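4.2 Placing blocks in a row, in simulation

August 2022 – Nantana Wiriya and Ottó Mészáros

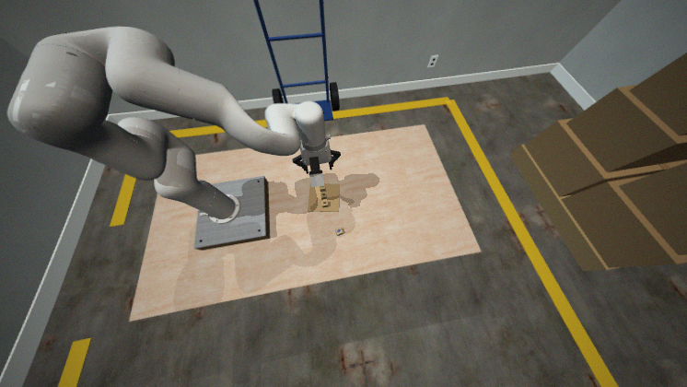

Figure 9. The simulated cell during a row-building run, with the gripper over the tan board and one cube still out on the wood-grain sheet.

I'll admit I thought this would be the easy bit. The arm has to pick up small marked cubes and set them down in a line on the board, and we score it on how straight the line ends up. We ran 500 episodes with the Murkden planner and the same number with our own method, Skillano, using the same start positions for both.

Skillano left 13 rows that we had to mark as failed – far fewer than I'd feared after the mess in Section 4.1. Most of those went wrong at the near end of the row, where the fingers have to open beside a block that's already down. Ottó wanted to slow the release, so we tried it, and it fixed 2 of them when we replayed the same seeds. I'm not sure that's worth the extra time per block.

We kept the room clutter switched on throughout (boxes, floor tape, stains and all) and left the lighting alone, so the arm's own shadow falls across the work area. Lamai Somboon reran everything with shadows off in October last year and got much the same ordering, see Table 9.

Contact: Nantana Wiriya, Boonyarit Lab | © 2022 the authors | Back to top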